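Vuveck Kitchen Set – planning notes and data card

What this is

Recordings of two-arm work at a kitchen counter, plus the equipment list and budget sheet we used to set up the station. The notes are meant for labs that are deciding what to buy before they start recording. The budget sheet is in the folder named planning, and the episodes are in the folder named data.

Contents

Episodes: 1,016
Arms per station: 2
Stations planned: 3
Stations running: 1
Task type: picking up and moving dishes, cups and packaged food
License: research use, see LICENSE

Equipment planning

Price the arms and grippers as a single line. Our first quote from Stakbridge listed the arms alone, and the grippers, cables and mounting plates came back as a second order that needed its own approval. Lappalainen quoted everything together, and that made the two offers hard to compare until we rebuilt the Stakbridge one by hand.

Order spare gripper cables with the first shipment. They hang outside the arm, they catch on things, and the lead time is long. We also keep one spare pair of fingers per station.

Dishes and groceries go under consumables. We set aside 70 dollars per station for them and replace items as they chip or tear. Bright, plain-colored dishes are easier to label than patterned ones.

Storage was the line we got wrong. Budget for 2 copies of the raw video from the start, and for the drives to move it.

Known issues

Fast turns of the head camera give heavy motion blur. Small print on boxes can't be read in those stretches.

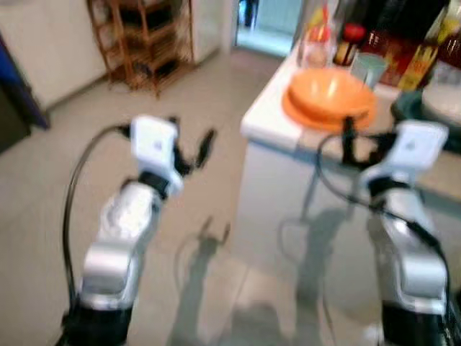
We left the blurred stretches in. If your budget allows a camera with a shorter exposure, put it on the first order – swapping it later means calibrating again. Fosetti sells a mount that fits both arm types, but check the bolt pattern before ordering.

Still open

Stations two and three wait on the November budget round. The sheet will get a new tab when those quotes are in. Service contracts are not in the totals yet.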